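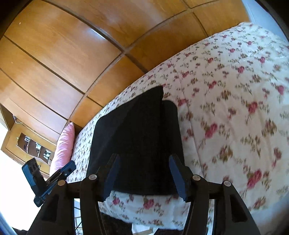 Black on roses: a folded garment on the Gramthorpe quilt.

Gramthorpe floral quilt, double: four months of sleeping in a garden

Review by Thilini Siddiqui, May 31, 2023

I didn't set out to own a bed covered in roses. I set out for a plain grey one, in the Gramthorpe shop in Cleltville, on a wet Saturday in February, and the plain grey one was out of stock in everything but a cot size. The assistant said the floral was very popular. I looked round the shop and there was a very large pile of it, which could be read either way.

Anyway, I bought it, and it has been on the bed ever since apart from wash days. My aunt had one very like it, and so I suspect did yours. White background, or off-white if you hold it against anything that really is white, and sprays of pink roses with olive leaves scattered all over. There are a few brownish bits among the pink as well, which I took for tea on the first morning and scrubbed at for a while before noticing that they had petals.

The good part first. It's the right weight. I run cold and Gayan runs like a storage heater, and this is the first cover in years that has stayed over both of us until morning. In February we had a blanket under it, by April the blanket had gone back in the cupboard, and now that it's warmer we use it on its own with the window open. I expect to be kicking it off by July, but I kick everything off by July.

The stitching is in plain parallel lines and it's held up well. I found one loose end near a corner after the second wash, snipped it, and nothing further came undone. The filling hasn't gone into lumps either. Our last cover was a Varnum, which by the end had all its stuffing in one corner like a badly packed suitcase, so I was watching for that.

It creases, though. The label says it will "relax on the bed" and I can report that it's as relaxed now as it was when it came out of the packet. It bunches up towards the pillow end whatever I do, and if you're someone who likes a bed you could bounce a coin off, you'll be cross by breakfast. I gave up around the third week. With that much pattern going on you need to be standing quite close to see the wrinkles, and anyone standing that close to my bed can keep their views to themselves.

What I hadn't reckoned on is how useful it would be for folding. I do the clean washing on the bed, always have, and on our old dark cover anything black simply vanished. I once lost a pair of leggings for a whole afternoon and they were in front of me.

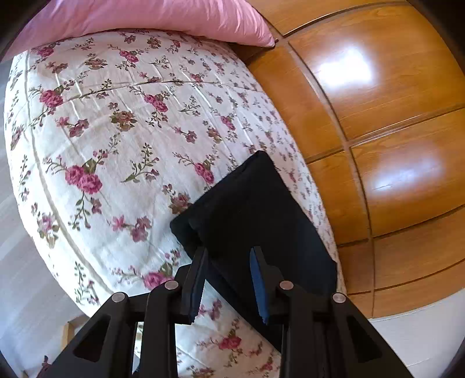
On the roses, black things have edges. I can see where a sleeve has crept out, or where I've folded one side shorter than the other, and I've turned into a slightly better folder as a result. Pale things are now the problem, of course. A white sock on this quilt is gone for good, and small pink items need a search party.

Matching it is another matter. Gramthorpe will sell you pillowcases in the same print, and I stood in the shop with a pair in my hand and thought, no, there's a limit. Plain pink looks fine with it. So does plain white. Gayan tried it with his striped ones from Tamihana and we both had to go and sit in the kitchen. It's kinder to wooden furniture than I'd feared, and warms the room up a bit, where the grey would probably have made it look like a dentist's.

Washing: it fits in our machine, just, with some swearing. I've done it four times at 40 - the label says 30, but the label hasn't met us - and the pinks are as pink as they were. Drying is slow. Allow a whole day on the line and turn it over at lunch, or you'll have one crisp side and one clammy one. Over a door indoors it took nearly two days and the hall smelt of it.

Size is generous for a double. It hangs well down over the side, enough to hide the boxes under there, and when one of us steals it in the night there's still something left for the other.

I paid full price and then watched it go down by £20 the week after, about which I have been very dignified. At the sale price I'd say buy it without much thought. At the full price, have a feel of it first and ask yourself how you get on with roses.

Would I still have the grey? It came back into stock in April and I went to look at it. I came home with a bath mat.

Warmth and weight: very good
Stitching: good
Creasing: poor
Looks: ask your aunt
Overall: 4 out of 5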